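Clekevgate Miniatures

Clekevgate Miniatures was a range of small plastic toy figures and vehicles made by Pritwood, a toy firm based in Nadbridge. The range was sold mainly through newsagents, seaside shops and market stalls, and is now collected chiefly for its farm and railway sets.

History

Pritwood began as a maker of combs and buttons and moved into toys when it bought a set of used moulds. The first figures were sold loose from a counter box. Bagged sets with a printed card header came later, and most surviving examples are from these. Production ended when the Nadbridge works closed one August, and the remaining stock - some 2,000 bags - went to a wholesaler.

Range

The last trade list gives 397 items, though 84 of these are repaints of earlier figures. The farm series is the largest. Railway staff were made in two sizes, and the smaller size is harder to find with its original base.
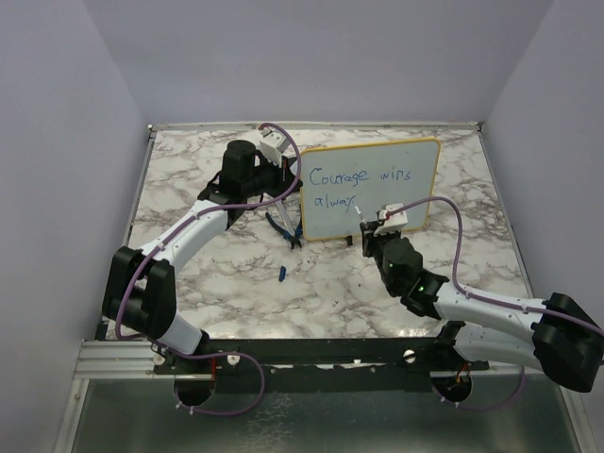
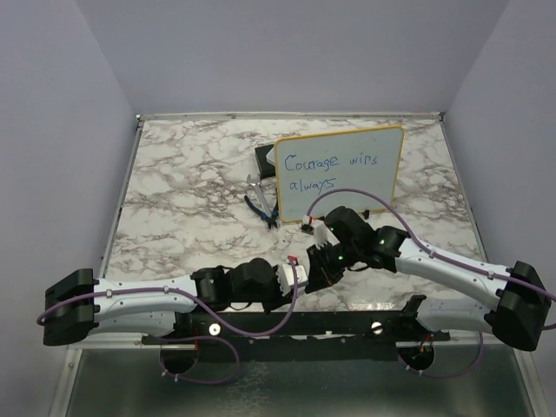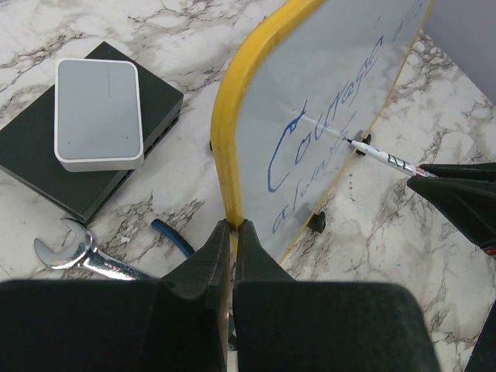 Nyaga copies

A second firm, Nyaga, sold very similar figures in the same shops. They are slightly shorter than the Pritwood originals, which suggests that they were moulded from finished toys. The plastic is softer and the underside of the base is blank. Pritwood bases carry a raised number between 1 and 86, except on the animals.

Collecting

Unopened bags fetch the highest prices. Header cards were stapled, and rust marks around the staples are common. Loose figures are often sold in mixed lots with Nyaga pieces. Paint wear on the hats and hands is usual - the paint was applied without a primer and flakes easily.

See also

Counter box toys
Header card
Plastic farm animals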